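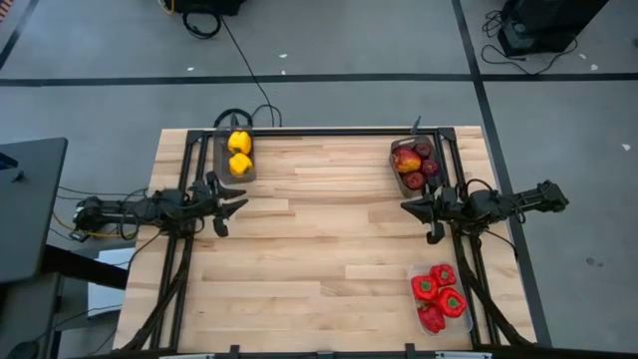
Yellow peppers and apples in clear plastic trays on a wooden table.

What Is Inside a Pepper, and Why Does It Wrinkle?
Text: Leen Daher. Science check: Hussam Azar.

Bell peppers and apples are sold as different foods. A bell pepper is called a vegetable in the store. In plant science, both are fruits. A fruit is the part of a plant that grows from a flower and holds the seeds.

Parts of a bell pepper

Stem: the green stalk that joined the pepper to the plant. Water and sugar moved through it while the pepper was growing.
Wall: the thick part that people eat. It is made mostly of water.
Lobes: the rounded bumps at the bottom. Many peppers have three or four.
Seeds: small, flat and pale. They are attached to a spongy core under the stem.
Hollow space: the rest of the inside is filled with gas, mostly air.

An apple is built differently. Its flesh is solid almost all the way through, and the seeds sit in small chambers in the middle.

Color

Most bell peppers are green at first. As they ripen, the green substance, called chlorophyll, breaks down. Other substances, called carotenoids, then give the pepper its yellow, orange or red color. The final color depends on the variety. A yellow variety does not turn red if you wait longer.

Skin

The skin of a pepper has a thin layer of wax. The wax reflects light and slows the loss of water. It does not stop it. Once a pepper has been picked, water still escapes, and the stem can no longer replace it. The cells in the wall lose pressure, the wall gets softer, and the skin folds. Look for creases and dents on the yellow pepper and the taller red one.
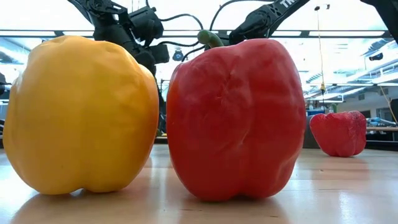

Try it: measure the water loss

You need 2 bell peppers of similar size, a kitchen scale, a plate, paper and a pencil.

1. Weigh each pepper in grams. Write down both numbers.
2. Put one pepper in the refrigerator. Leave the other on the plate, away from the sun.
3. Weigh both at the same time each day for five days.
4. Subtract each new weight from the first one. The difference is mostly lost water.

Bilal Haddad's class used a pepper that weighed 242 grams at the start. Ask an adult before you eat the peppers afterward.
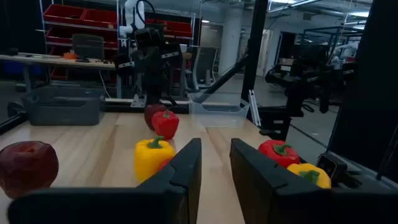
Red and yellow bell peppers with green stems, and dark red apples.

Words to know
Carotenoid: a yellow, orange or red coloring substance in plants.
Chlorophyll: the green substance plants use to capture light.
Variety: one kind of a crop plant.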